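Tuesday, Lollport bench – hand-held gripper, Plovura unit

Picked up the unit after the morning session. Complaint in the log was a sticky left finger: slow to reopen past half travel, worse after long runs. Play at the finger root felt normal. Pads first, then linkage.

Both ribbed pads off, washed in dish soap and water, left to dry on the rack. The grooves were packed with lint, mostly at the tip end. Refitted the same pads; the ribs still have sharp edges and I see no reason to change them before May.

Linkage: backed out the joint screws one at a time. 2 on the left finger had no threadlocker left on them. Cleaned, relocked, tightened by hand with the short driver. Do not use the powered one here – the plastic strips before the clutch lets go. One drop of dry lube per pivot, wiped. Left finger now reopens at the same speed as the right over 13 full cycles.

Calibration rerun with Jelley's routine. First pass rejected, closed reading off by 9 counts. Second pass accepted after reseating the encoder plug. Plug latch is worn and should go on the Plattner order.

Soft goods check next, bedspread setup, small items beside the striped box. Fingers open over the red bow:

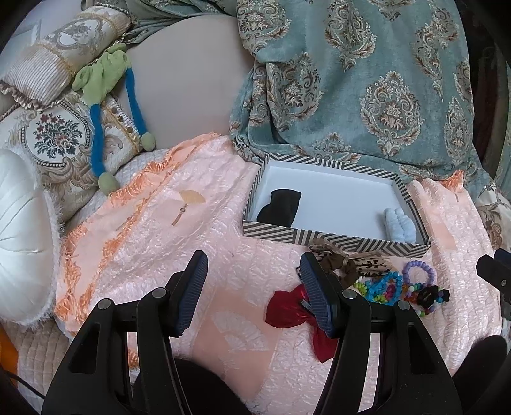

Plovura bench log, kept by the gripper maintenance tech

Approach angle matters more than I had written down before. With metallic fabric the pads want to meet on the knot; closing on a loop just folds it. Scrunchies are easier. Beaded bracelets are the real test for the ribs, as a small bead can sit in a groove and hold the finger slightly open, and the closed reading drifts with it. Check the grooves after any run with beads.

Open items:

- Encoder plug latch, replace
- Spare pad set, none in the drawer
- Repeat closed reading after around 2 hours of use, log the drift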